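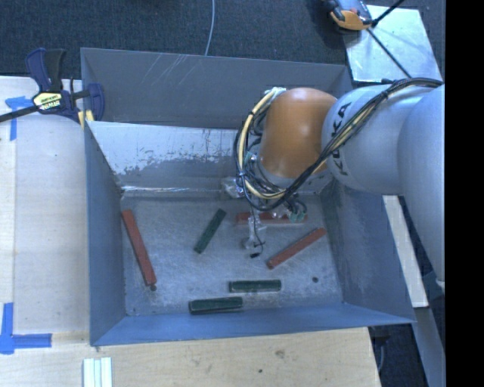
Slide 1: KUKA arm over the metal bin, red and green blocks

Speaker notes – "What the quote leaves out: budgeting for your first picking cell"
Tultbridge meetup, 2019-07-16

Let this one sit on the screen while people find seats. Then start with the question: which thing on this slide did we forget to put in the budget? Take a few guesses. Somebody will shout out "the arm," and no, we remembered the arm!

My answer is everything hanging off it. Look at that loop of cable around the orange joint. We had a line for the robot, a line for the controller and a line that said "misc." The cables, the ties, the connectors and the clamp on the rim of the bin all came out of misc, and misc was gone by the end of February.

(Pause here. Drink some water, you talk too fast.)

Slide 2: The first spreadsheet
Show the real one, with my typos. Explain that I got it by taking the quote from Dirska and adding a little on top, because I figured the quote was the project. The quote was for hardware on a pallet. Once it's on the pallet you own a very heavy object and you still can't pick up a block with it.

Slide 3: Where the hours went
I logged 190 hours before we asked for a second round of money. I'd have guessed half that. Cable routing was the big surprise – 40 hours, and most of those were spent redoing what I'd done the week before. If your finance people don't count your time as a cost, count it anyway and show them.

Slide 4: Lead times
Tell the Gillbridge story here. We ordered the tool parts from them after the arm arrived, thinking we'd be busy setting up anyway. The wait was 90 days. So now I order the stuff at the end of the arm first and work backward. Say this twice, people write it down.

Also mention spares. Anything that bends every time the arm moves should be on the order form more than once. Small connectors too. They cost next to nothing when you buy them along with everything else, and a rush order is a whole other animal.

Slide 5: Poon, phase two
Poon is our name for the next cell (long story, skip it unless asked). Walk through the new budget lines: arm, tool, cabling, fixtures, bench, spares, my hours, and a reserve of up to 12 percent. Point out that "misc" is gone. Every item needs a name now, even the tape.

Go back to slide 1 for a second and talk about the bin. It's plain metal with sloped sides and a scuffed floor, and it's the one piece I never got a question about from purchasing. Cheap plain things are fine! Spend on the parts that move.

Slide 6: Questions
If they ask lease or buy: we bought, and I'd look harder at leasing this time. If they ask for the spreadsheet, yes, I'll send it, write your email on the sheet by the door.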